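Fonau Tabletop Arm Kit: Set-Up Guide
Section 5: First Pick with the Spoon

Print this page | E-mail this page

Hi again, Nanna Fogh here! You've got the arm bolted down and the cables clipped from Section 4, so now comes the fun part. Clear your work surface, keep the stop button where your free hand can reach it, and have a look at these before you power up. 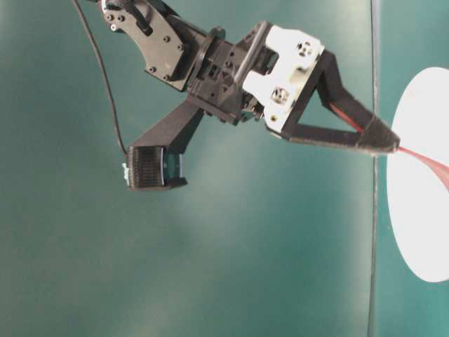
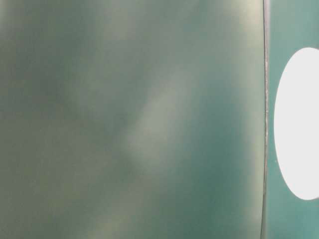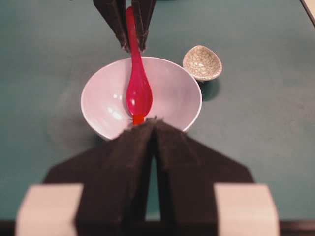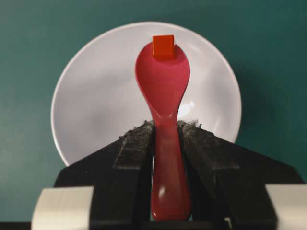
Okay, let's get your kit doing its first pick. I always start people on a plastic spoon (it's cheap, it's light, and if you squash it you can laugh and grab another). Set the grip height so the fingers close on the narrow neck of the handle just below the bowl of the spoon, the way they do in the wrist view with the little orange-red cube and the plate. That's the spot I use for all my own tests, and it saves a lot of fiddling later on.

1. Switch on the arm and wait for the steady light. Mine takes a little while, so go get your coffee!

2. Open the Agyeman control app and load program 166. If you bought the kit before December, yours is listed as 856 instead. Same program, different label.

3. Set the speed slider to 5. I know, it looks painfully slow, but leave it there for your first few runs.

4. Lay the spoon across a bowl with the handle sticking out over the rim.

5. Tap Open, then Lower, and stop when the fingers are on either side of the neck.

6. Tap Close. Let go of the screen as soon as the fingers stop moving.

7. Tap Lift and hold for a slow count of five.

CAUTION: Keep your fingers away from the gripper while the app says Active. It pinches, and I've got the bruise to prove it.

NOTE: If the spoon twists when you lift, open up, move the grip a hair closer to the bowl of the spoon and try again. Please don't crank the force up to 100 to fix it. Orla Dunne on our Stondside help desk hears that one a lot, and she'll just tell you to turn it back down.

Once you get a few good lifts in a row, save your settings under My Picks and go on to Section 6, Pouring and Tipping.

Print this page | E-mail this page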